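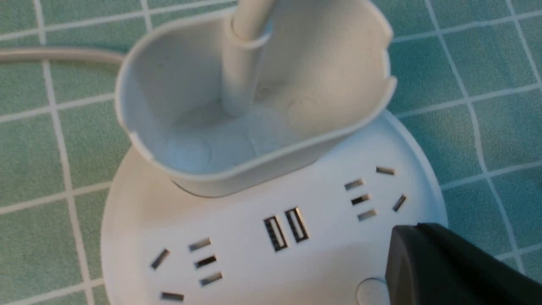 The owner of Homlow, a repair and secondhand shop on Dalgleish Street, sells more power strips in January than in any other month. People get new phones and lamps over the holidays and run out of places to plug them in. We talked at the counter on Fri 26 December, while the shop was closed to customers.

"They come in and ask for the longest one I have," she said. "I ask them what they're plugging in, and it's a lamp, a phone and a speaker. You don't need a long bar for that. A round one with two sockets and two USB ports will do it, and it fits on a counter."

She has run the shop for 17 years. Before that she worked in the returns department at Ernow, a mail-order company, where she opened boxes of small electrical goods all day. She said most of what came back had nothing wrong with it. The plug didn't fit behind the couch, or the cord was too short.

Her main advice is to measure first. She keeps a tape measure by the register and lends it out for a 2 dollar deposit. "Measure from the wall to where the strip will sit, along the floor, the way the cord will go. People measure straight through the air and end up a foot short."

On sockets that take more than one shape of plug, she is cautious. They are handy for visitors with foreign chargers, she said, but a socket that accepts a plug does not change the voltage. She has seen hair dryers ruined that way. "Read the label on the appliance. If it only lists one voltage and it isn't yours, leave it in the suitcase."

She likes USB ports set between the sockets, where a bulky plug on either side is less likely to cover them. The older style of port is still worth having, in her view, as most households own a drawer of cables that fit it. She doesn't expect it to charge a newer phone quickly. "Overnight, it makes no difference."

Kitchens and bathrooms come up often. She tells customers to keep a strip well back from the sink and never to run a heater or a kettle from one. Tile is easy to wipe down, but she wants the strip unplugged before anyone goes near it with a cloth.

For dust in the slots she recommends a dry, soft brush, again with the plug out of the wall. She sells one made by Osine and says a clean paintbrush works the same.

Used strips go for 25 percent off the new price, after testing. Any with a brown mark near a socket go straight to recycling. She reopens on Monday.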